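Events > Regional User Day > Session Notes

Last updated: 1/30/26

Speaker notes: Changing a Member's Role in Nukura

Opening. Welcome attendees and state the scope of the session. We will cover workspace roles only. Billing and invoices are handled in the next talk.

Slide 2. Tredulness moved 1,574 accounts to the new role model in January. Of these, 221 held two roles at once and were assigned the higher one. Ask attendees to check their own member list after the session.
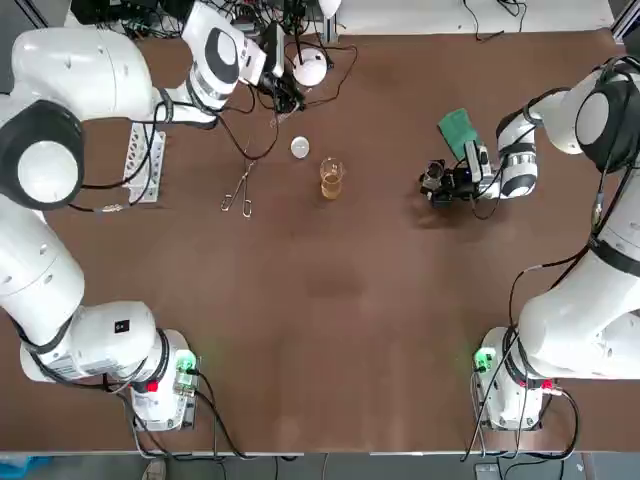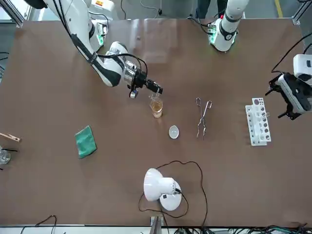 Slide 3. Only a Workspace Owner may change a role. Open Settings, select Members, and choose the new role from the menu beside the member's name. The change takes effect at the next sign-in — not during an open session.

Slide 4. There are 6 roles. Spend most of the time on Reviewer and Editor, which are often confused. A Reviewer may comment on a board but may not move cards.

Slide 5. Accounts linked through Drestier keep the role set there. Refer questions on this point to the help desk. Allow time for questions before the break.

Related items
Connecting Drestier to Nukura
Archiving a Board
Orlandini Import Guide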